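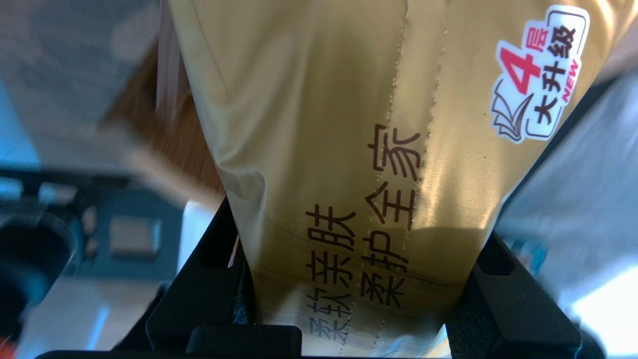
Issue 142

Clundar brings its room-tidying service to guest houses

Anyone who has ever run a guest house will know the bedside table is where everything ends up, and it is the bedside table that Clundar has chosen for its new hire service, which opens for bookings in July. The firm supplies a two-fingered arm, sets it up in the room and leaves it to pick up the small things guests leave about.

Lejla Halilović, who looks after bookings, was kind enough to give us most of a morning and a very good pot of tea. "People always ask about hard things," she told us. "I worry far more about soft packets, which crumple the moment you take hold of them." 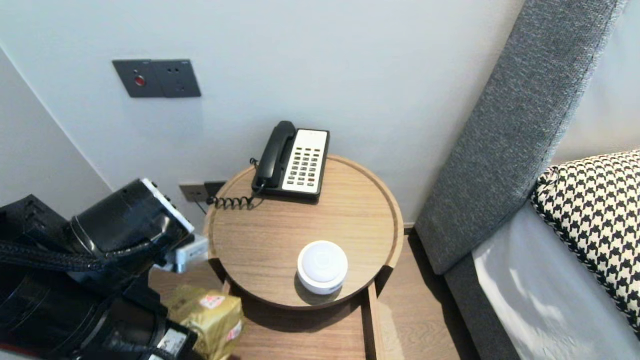 The arm at the bedside, with the telephone and the gold packet.

Hire costs 2,000 euros a month, with a set-up visit of two days included, and owners can add further rooms once the first is running nicely. Round, slippery things have had a good deal of attention too, and the foam pads on the fingers can be swapped if you'd like something firmer.

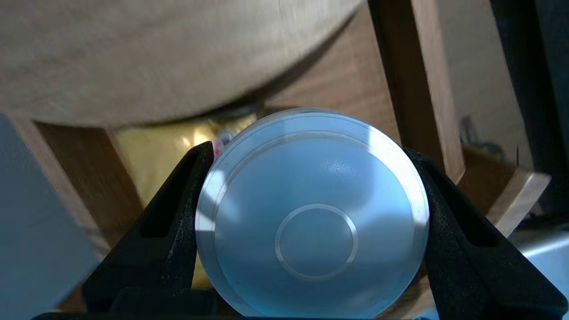
We did wonder about tight corners, as our own spare room has hardly space for a pair of slippers. Gorazd Stoyanova, who fits the arms, says he asks for 15 centimetres between the bed and whatever stands next to it, and he'll happily come and measure up beforehand (do tell him about any rugs!).
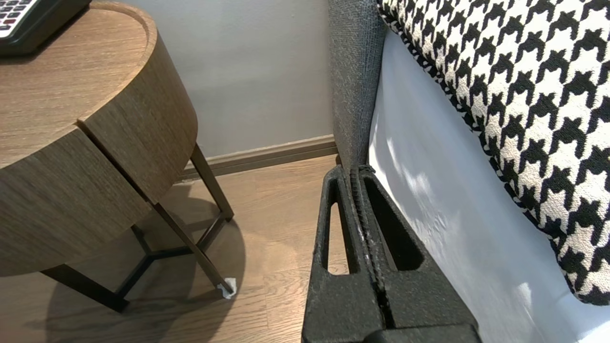
Bookings are taken by telephone only for now, and the Griris guest house has already put its name down for the first week. Lejla would love to hear from smaller places as well, even those with just the one room to let.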